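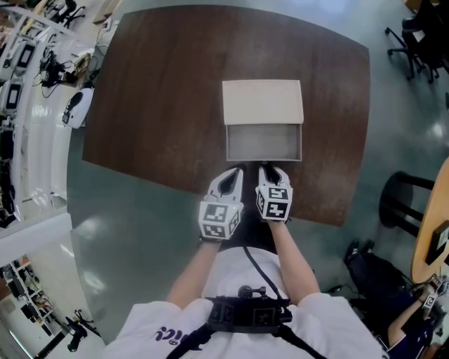

Figure 3. Box-closing station, head view. Operator with two hand-held grippers, marker cube on each; cable from chest harness to right gripper.

5.2 Failure analysis: cable drag and marker dropout

The box task was meant to be the easy one. Open carton near the table edge, two grippers, fold the lid down, press, back off. We put it first in the session order for that reason. It ended up with the worst yield of any task in the set, and most of this section is on why.

Of 60 demonstrations recorded at the Hallbridge site, 11 were thrown out before training. All 11 had the same signature in the logs: the right gripper pose jumps sideways, holds for a short stretch, then snaps back. Left gripper clean in every one of them. At first we put this down to lighting. The floor in that room is glossy and throws back the overhead lights (Figure 3), and we had seen bad marker reads from glare at an earlier site. So we dimmed one bank of lights and reran. No change. Two days lost on that.

The real cause was the cable. It runs diagonally from the harness to the right gripper, and with the operator at the near edge of the table there is enough slack for it to sag across the marker cube when the wrist turns in. Closing a lid needs exactly that turn. Once one face of the cube is covered the tracker picks up the next visible face at a steep angle, and the pose estimate from a single steep face is poor. The filter then trusts it anyway. That last part is our fault, the confidence threshold had been lowered in January for a different gripper and never put back.

Policy trained on the uncleaned data reproduced the jump. On the arm this is not a cosmetic problem. The right end effector moved sideways into the lid hinge at close to full commanded speed, bent the flap back, and pushed the carton off the table. L. Leung was at the stop button and pressed it; the arm came to rest after contact, not before. No one was hurt. The workspace light curtain did not trip as nobody was inside it. One finger pad torn, replaced.

We want to be clear that the force limit did not help here. It was set at 40 N, a value taken from the Semeniuk bench tests with a rigid block. An empty carton gives way long before that. So the limit was never reached and the controller saw a normal move the whole time. Any task with a light, soft object has the same gap and we had not thought about it.

5.2.1 Changes made

Cable. Now clipped at the elbow and again at the back of the wrist, so the slack hangs behind the cube. Operators complained about the elbow clip for the first session, less afterward. M. Khattak tried a spring reel, dropped it, too much pull on the wrist during slow moves.

Threshold. Restored to 0.85 and moved into the per-gripper config file, where a change for one model can't leak into another. Single-face estimates are now flagged and not used on their own.

Velocity check. Commanded end effector motion is compared with the previous window, and a sideways step above the limit stops the arm. Crude. It also fires on legitimate fast reaches, which we accept for now.

Force limit. Per task. For cartons we use a low value found by pushing on the lid by hand with a gauge, which is not a great method but beats the old number.

After the cable fix we recorded a fresh batch with the same operators and table, and found no pose jumps of the earlier kind. There were brief dropouts when both grippers came together over the box and one cube hid the other. These are a separate problem, see Section 5.4. We did not retest the old cable routing with the new threshold alone, so we can not say how much of the gain comes from each change. B. Skoryk argued for running it and was probably right. There wasn't time before the site closed.

One further caution. The 11 bad demonstrations all passed the automatic quality check and the operators rated them as good, and from where they stood they were good: lid closed, nothing dropped. The fault is only visible in the pose trace. Anyone using the earlier Zaswood release should look at the right gripper traces before training on teh carton task. The affected episode numbers are listed in Appendix B.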